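Foros > Automatización > Manipulación y visión > Bin picking

Kit de vaciado de contenedor Trukness: ¿alguien lo ha tenido en prueba?

grolley_mto
Nos ofrecen el kit Trukness de vaciado de contenedor: pinza de dedos, cámara cenital y licencia de planificación de agarre. Lo distribuye Gurkeck. Piezas mezcladas, sin orden y sin CAD previo. El comercial habla de 251 agarres por hora con objetos rígidos. No dice nada de film ni de bolsas, y en nuestra línea de devoluciones hay bastante de las dos cosas. Agradezco datos de quien lo haya montado.

quan_t
Lo tuvimos 28 días en evaluación. Con bloques y cajas pequeñas cumple. Con plástico transparente la nube de puntos sale con huecos y el planificador propone agarres en el aire o contra el fondo. Bajamos la velocidad de aproximación y mejoró algo, pero el ciclo se fue a 7 segundos.

pinza_paralela
El problema del film es de iluminación. Con luz difusa y polarizador cruzado se recupera buena parte de la superficie. Si lo evaluasteis con la luz de nave, el resultado no vale.

quan_t
Probamos difusa. Polarizador no, el kit no lo incluye y Gurkeck lo presupuesta aparte. Yo evalúo lo que viene en la caja.

pinza_paralela
Entonces la conclusión es sobre el paquete comercial y no sobre la pinza. Conviene separarlo, porque la pinza por sí sola me parece correcta.

eje_seis
Discrepo en lo de la pinza. Los dedos de serie son demasiado anchos para sacar una pieza pegada a la pared. Hay que pedir los estrechos, que van en la lista de opciones. Y ojo con los cables: si no se guían bien, en las orientaciones extremas de la muñeca el lazo baja hasta el borde del contenedor. Nosotros cambiamos 2 veces el de señal antes de poner un soporte en condiciones.

grolley_mto
¿Qué tal el reflejo en contenedores metálicos? Los nuestros son de chapa gris, con bastante uso.

quan_t
Depende del color de la pieza. Una roja junto a la pared se refleja en la chapa y la segmentación a veces la alarga. Se corrige recortando el volumen de trabajo unos milímetros por dentro de las paredes, a costa de perder lo que quede en la esquina.

eje_seis
Y fijad el contenedor. Con mordazas en el borde es suficiente. Si se desplaza, toca recalibrar, y el asistente de calibración es lo peor del producto.

pinza_paralela
En eso estamos de acuerdo. El manual remite a una pantalla que ya no existe en la versión de febrero.

grolley_mto
Voy a pedir la prueba con material nuestro, dedos estrechos y polarizador incluido en la oferta. Si Gurkeck no acepta, lo descarto.

quan_t
Lleva film de verdad y mézclalo con objetos pequeños. Dejo una foto con el tipo de carga al que me refiero.

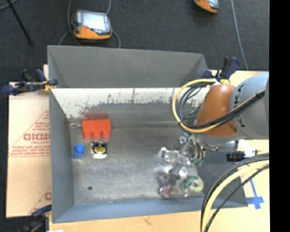
Contenedor metálico con carga mixta: bloques de juguete, cinta métrica y la pinza sobre el plástico transparente.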